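Posted in: Home and Table / Gallery
Sunday, July 23, 2023
By Oratile Kekana

The picnic basket from Posham

I promised to some of you that I would make a page about the picnic basket, and I am sorry that it took so long. The basket is woven wicker in a tan colour, with a lid on a hinge. I bought it second-hand from Palesa Radebe, who has a table at the market in Posham and sells mostly kitchen things. She asked 700 for it and I paid 500, and she gave me also a bag of old napkins which she did not want to carry home.

I have written a few lines for each part, so that those who want to do the same with an old basket can find what they need.

The weave
When I bought it, the weave was full of dust, and I think it had stood on top of a cupboard for years. I cleaned it first with a dry paintbrush, then with a cloth and a little soapy water. Please do not put such a basket in the bath. I did this with another one, and the bottom lost its shape and never came back.

The lid
The lid was the reason why I wanted this basket and not the cheaper one next to it. One of the two loops at the back was broken. I made a new loop from a piece of cane, which I kept in warm water for an hour before bending it. Cestuteck sells cane in bundles of 500 grams, and this is much more than you need for one loop, so ask your neighbours if they want to share. My order number was 3394 and I remember it only because I had to telephone three times.

The smell
Old baskets smell, there is nothing to do about it in one day. I left mine by an open window for a week, with a saucer of baking soda inside. After that I rubbed the outside with Sesten oil on a rag, very thin, and let it rest for two days more. If you use too much oil it stays sticky and takes the colour off everything you put near it.

The napkins
From Palesa's bag I kept the white ones. They were a little yellow at the folds, but they became white again after a night in the bucket. I fold them in a simple way, in half and again in half, and I put one in the basket before anything else goes in. It catches the crumbs, and the bread does not take the marks of the weave.

On the table
We do not go on a picnic every week, so most of the time the basket stays on the table. A light wooden table is good for it, since the tan does not disappear as it does on my dark one at home. I like to keep the lid open, leaning to the back, so that the white cloth can be seen. A small figure can stand on the lid if it is light enough, and one clear glass jar behind the basket is sufficient. In the beginning I had put there also a teapot, two cups and a bowl of lemons, and it looked like a shop.
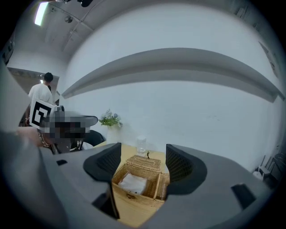 With flowers it is the same matter. I prefer a few small ones with many leaves, in a plain white vase, and I put them a little to the side, against the wall. Tall flowers beside a low basket make it look as if it was forgotten there. Pale colours go well with wicker, blue or violet especially. The florist in Makhubela Street sells small mixed bunches at the end of the day for less money, and they last for several days if you cut the stems again.

What I keep inside
On ordinary days, bread. When we have guests I put the small spoons and the paper serviettes in it, and the guests take what they need. Do not keep onions in it. The smell goes into the weave and then you must begin again with the window and the baking soda.

Repairs still to do
On the bottom there is one place where the cane is thin, and I can feel it with my finger. I will wait with this until October, when the evenings are long and I can sit with it. If somebody has experience with repairing a bottom without opening the whole side, please write to me. Palesa believes it can be done with a curved needle, but she has never tried it herself.

She has told me also that she will have more baskets on her table next month, two of them with lids. I have asked her to keep the smaller one for my sister.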